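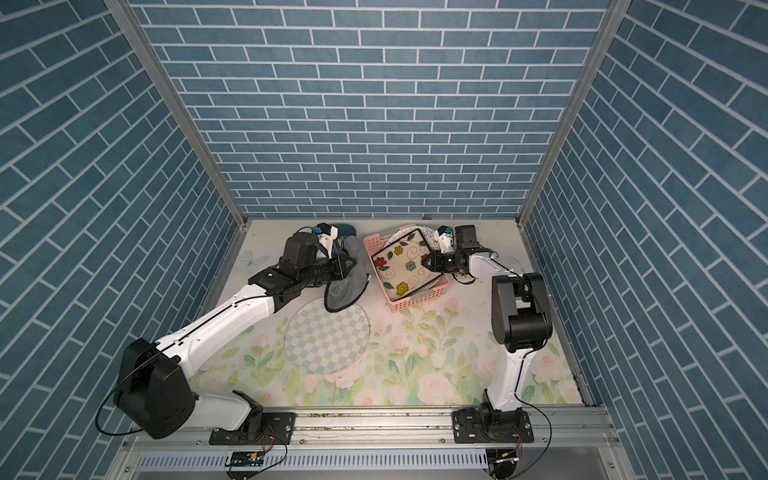 Gray oven mitt on a rose-print surface.

Workshop Tips: Bass in a Small Room

Every month another plugin promises to repair your low end. I've tried plenty of them, and most made my mixes louder and muddier. Before you spend anything, try the dull stuff.

Move the chair first. In my room, shifting the listening spot 7 inches forward did more than the Movine foam corners I bought in January. Thin foam does very little down there, whatever the box says. Thick panels with an air gap behind them are a better bet — ugly, but they work.

Play a slow sine sweep from 30 Hz up to 343 Hz at a modest volume and walk around. If a note booms by the wall and disappears at the desk, you're hearing the room, and no EQ curve will fill that hole.

Next, high-pass whatever doesn't need bass. Guitars, vocals, most keys.

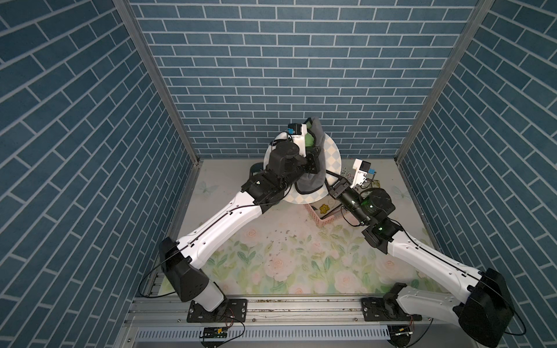 Be careful with the cutoff, though. The usual advice is to sweep up until it sounds thin and then back off a little, but I find people don't back off nearly enough. Check it with the whole mix playing, never in solo.

As for subbass generators, I own the Grovaner and I've borrowed the Daly. Both sound huge for ten minutes. Match the output level to the bypassed signal and listen again; a lot of the magic goes away. If you still like it, fine, keep it on one track and leave the master alone.

Check on cheap earbuds too. If the bass line vanishes, add a touch of saturation so the upper harmonics carry the tune, and then turn it down a bit from where you first liked it.

Posted March 27, 2023 in Workshop Tips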